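Back of House Talk > Equipment and Kitchen Tech > Robot arm in a care home kitchen, who has done this?

saltcellar_33
Posted 14 May 2019

I run the kitchen at a care home in Sunville. Our parent company has signed up for a pilot with an outfit called Jollstead. The pitch is one robot arm on the plating side, starting with small plates: afternoon snack, soft diet portions, the late supper tray. They say it "frees staff for resident contact." I have worked in kitchens long enough to know what "frees staff" tends to mean by the following budget.

We have three people on the plating shift. They are not fast and they are not cheap, but they know that the lady in the corner room won't touch anything if the gravy has run into the peas. I'd like to hear from anyone who has lived with one of these for longer than a demo. Sales people need not reply.

gristmill
Reply

We had one in a hospital tray line, different maker. It did what it was told. The trouble was the telling. Every menu change meant somebody sat with a tablet for most of a morning showing it the new portions. That somebody was me, and I was still down for my regular station. No extra pay, by the way. It went on my review as "growth."

Tray count went up by a hair on paper. The paper did not include my mornings.

Deming Kang
Reply

I'll take the other side, since someone should. I manage a commissary that makes packed lunches. We put an arm on portioning last March and I would not give it back. My people had wrists like broken hinges from scooping all day. Two of them were talking about leaving the trade. They now load, check and pack, and both are still with us.

Did we cut hours? Yes, some. We did not replace one person who retired. I'm not going to dress that up. But the work that's left is better work.

saltcellar_33
Reply

Thanks for saying the part about hours out loud. That is more than I got from head office.

But a commissary makes the same box all day long. I have 98 residents and I could fill a wall with the diet cards. Does yours cope when the food isn't the same shape twice?

Deming Kang
Reply

Fair question. Rice and pasta, fine. Cut fruit, mostly fine. Anything in sauce, no, we still do by hand. I wouldn't use it for purees without a long trial.

oda_s
Reply

Oda Söderlund here, I was a shop steward for kitchen workers for a good while, so you can guess my slant.

Get the staffing promise in writing before the thing is bolted down. The wording matters a lot. "No layoffs as a result of the pilot" is worth nothing once the pilot is over. Ask for a number of hours on the plating shift and a date until which it holds. Also ask who is on the hook when the arm drops a piece of shell or a twist tie into someone's dinner. At one place I dealt with, the answer turned out to be "the operator," and the operator was a dishwasher who'd had a short video and a badge.

bluecollarbaker
Reply

I've heard this same song about combi ovens, dish machines and the dough divider. Everybody was going to be out on the street. I still can't hire a decent prep cook. If a robot wants to put cheese on crackers, let it.

oda_s
Reply

The dough divider doesn't come with a monthly fee and a camera over the counter. Ask who gets to see the footage. I have seen "process data" show up in a disciplinary meeting.

bluecollarbaker
Reply

Then the problem is your manager. A bad boss with a clipboard does the same thing.

oda_s
Reply

A clipboard goes home at the end of the shift.

Kaiwen Yao
Reply

I worked on setup for a firm that sold arms into kitchens. Not Jollstead, and I'm out of that business now, so take this for what it's worth.

A lot of the early development gets done in simulation. You build a kitchen on the computer and let the arm practice there, and you can run it thousands of times without washing a dish. That's useful and I'm not knocking it. But then the numbers from the computer kitchen end up in the brochure, right next to words like "proven." We had a slide that said 2,483 successful placements. Every last one was simulated. A buyer asked how many were with real food and the room went very quiet.

So ask them which numbers come from a real counter, with real food, during a real shift, with people walking past. Then ask how often a person had to step in. If they say they don't track that, they do, or they should.

saltcellar_33
Reply

That slide sounds familiar. I went back to the packet they gave us. It has a page of results and no mention anywhere of where the tests were done. The pictures in it are computer made, so I suppose that's a hint. I'm putting one up so you can see what kind of thing we are being shown.

What bothers me is how far it is from my counter. A white arm over one little plate, a potted plant at the back, a soap dispenser, a nice marble wall. Slate blue cabinets, for heaven's sake. It's a home kitchen. I have never had a plant on my line and if I did the inspector would have it off me by lunch. 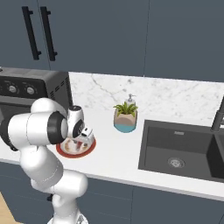
And where is the person? I asked the rep where my plating crew stands once the arm is in, and he said "alongside." Alongside where? Our line is narrow. Two people can pass if they like each other. If the arm needs clear space for safety, then somebody is working from the far end and carrying every plate farther than they do now. Nobody has measured that. I asked for a floor drawing and was told it comes after we sign.

gristmill
Reply

Do NOT sign before the drawing. We lost a handwash sink's worth of elbow room and had to shuffle two stations to get it back. They called it "site preparation" and billed us.

Kaiwen Yao
Reply

Agree with gristmill. Tape it out on the floor at full reach and run a supper service around the tape. It costs you a roll of tape. Also, picking up one small piece of something and holding it over a plate is a very early kind of task. It tells you the gripper can go where it's sent. It says nothing about forty plates going out hot with a call bell ringing.

Deming Kang
Reply

I'd say you're all being a bit hard on a picture. Every supplier shows you a clean kitchen. My mixer brochure had a woman in pearls.

The questions are good, though. We got a trial clause that let us send ours back within the first season with no penalty. I never used it, but it made the vendor answer the phone.

saltcellar_33
Reply

A trial clause I can probably get. I'll ask.

My senior plater, Augustina Adjei, read the packet on her break. She said I could pass this along: she'd be glad to hand over the crackers and the cut melon, she has no love for either. What she doesn't want is to end up watching it. She did a stint years ago at a bottling plant, standing by a machine waiting for it to jam, and she said it was the longest work of her life. Tired in the head and no one to talk to.

That stuck with me more than anything the rep said. The packet has a whole paragraph on residents and one line on staff, and the line is "minimal training required."

uriel_d
Reply

Long time reader. I'm a night cook at a place called Sallow, we've had an arm on snack plates for a while now. Uriel, hi.

Augustina has it right about the watching. What helped us was rotating it. Nobody minds the arm for an hour. A full shift of it, people started calling in sick. Our manager, Rezaei, fought the vendor on this because they wanted one trained operator per shift, always the same one. Rezaei got everyone trained instead and it took longer and it was worth it.

What didn't get better: the "resident contact" thing. We were told we'd be out in the dining room more. I've been out there more, sure, pushing the cart, because they trimmed a server. So the kitchen hours got freed and then they got spent somewhere else, and it wasn't on sitting with anyone.

bluecollarbaker
Reply

OK, that one I'll give you. That's a lousy trick.

saltcellar_33
Reply

Uriel, that is exactly the thing I was afraid of, thank you. Would your manager talk to me? I'd like to know how the training hours were paid.

For now my list for the rep is: real-counter numbers, how often a person steps in, floor drawing before signature, who sees the camera, plating hours in writing with an end date, everybody trained on paid time, and the trial clause. If they balk at more than a couple of those I'm telling head office to try it at some other site first.

oda_s
Reply

Add who cleans it, and when. That's always left off. It'll be the last person on shift, on their own time, unless you write it down.

uriel_d
Reply

Ha, yes. I clean ours. Will ask Rezaei and message you.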